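Last June I moved to Kullutberg, and my first big decision was the color of the kitchen. My neighbor Vasilică Matei told me to choose white, because it is safe. I wanted yellow - the yellow my grandmother had on her walls in Priltatden. 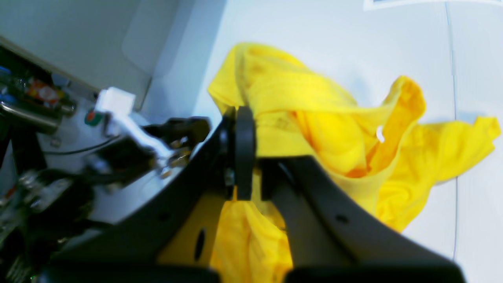
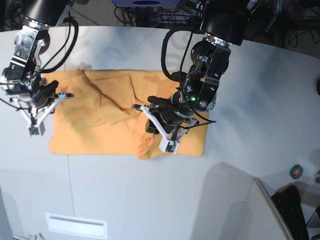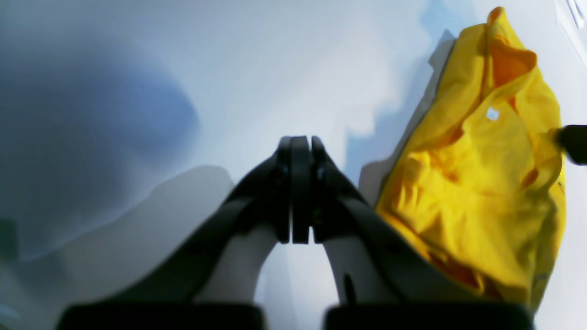
Yellow cloth on white

The paint cost me 300, with the brushes. I painted two walls and left the others white. In the morning I drink my coffee there and I am in no hurry.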